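FOR IMMEDIATE RELEASE
Sat 17 November

Gorka Press to publish "Multano," a comic that took its artist 17 years and its editor most of her patience

Gorka Press will publish "Multano," the first full-length graphic novel by Halina Michalski, in July. The book runs 442 pages, weighs more than the office kettle, and contains one car chase, which ends when both drivers stop for lunch.

Michalski is best known for "Clirnow," the black-and-white minicomic she drew, photocopied and stapled herself. It ran for five issues and had a print run of 200 copies each, a figure the artist describes as "optimistic." Readers who own a complete set are invited to write to us. We don't, and we would like to scan it.

"Multano" takes place in a town of that name, where a retired sign painter is hired to repaint every shop front on the main street and gradually starts correcting the spelling, then the prices, then the names of the owners. Things get worse from there. The book is drawn in ink with a single flat color, a brown the printer has asked us several times to confirm.

"I started it when I was between jobs, and then I had a lot of jobs," Michalski said. "The first chapter has been redrawn four times. If the sign painter's nose changes shape on page 90, that's because I got better at noses, and I wasn't going back."

The script was edited by Stanisława Stępień, who joined the project at what everyone then believed was the final stage.

"Halina delivered the last chapter on the day she promised it, in a different year," Stępień said. "It was worth the wait. I would prefer that she not read that sentence."

Lettering is by Stojan Berisha, who drew a separate hand for each shop sign in town, including a dry cleaner that appears once, at night, from behind. Berisha has asked that reviewers mention the dry cleaner. The cover was designed by Nikola Rutkowska after eleven versions by other parties, among them the publisher, whose own attempt has been filed somewhere safe.

Bùi, the small bookstore and gallery two doors down from our office, will hang original pages from the book during the month of publication. The pages will be for sale, except the ones Michalski gave to her dentist. There will be an opening night with a short talk, a longer signing, and the kind of wine that comes with a handle.

Advance copies will be sent to reviewers in the spring. Please note that the file is large, and that reading it on a phone will make the town look empty, as most of the jokes are in the windows. Printed proofs are available on request to anyone with a sturdy mailbox. Retailers ordering five copies or more will receive a signed bookplate, drawn in the correct brown.

"We've been announcing this book for a long time," said Lech Walczak, publisher of Gorka Press. "It's a strange feeling to announce it and also have it."

Gorka Press publishes comics and picture books for adults. It has a list of modest size and a warehouse of even more modest size, and would be grateful if both could be taken into account when placing returns.

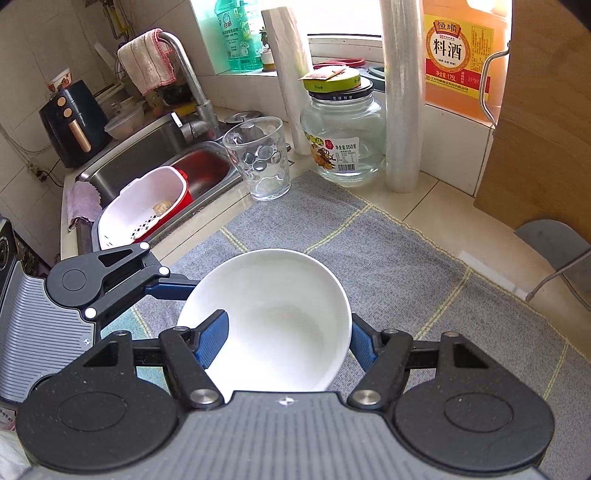
Michalski will also teach a one-day page layout workshop at Bùi in the week after the opening, for anyone who can rule a straight line or is willing to be seen trying. The morning is spent on the plain square grid, which she defends in the book's afterword at some length. Students will draw a single object across a page of equal panels, and she recommends starting with something as dull as a white ceramic bowl held over a gray mat stitched with yellow squares, where the grid is already laid out and the only real trouble is the shine inside the bowl. The afternoon covers speech balloons, and where not to put them. Bring your own pencils. Places can be booked at the store counter or by writing to the press.

Recent news from Gorka Press
- "Clirnow" minicomics: do you have issue two?
- Stojan Berisha on lettering a whisper
- A correction to our fall catalog
- A correction to the correction

Press contact: Nikola Rutkowska, Gorka Press | © Gorka Press. All rights reserved. | Back to top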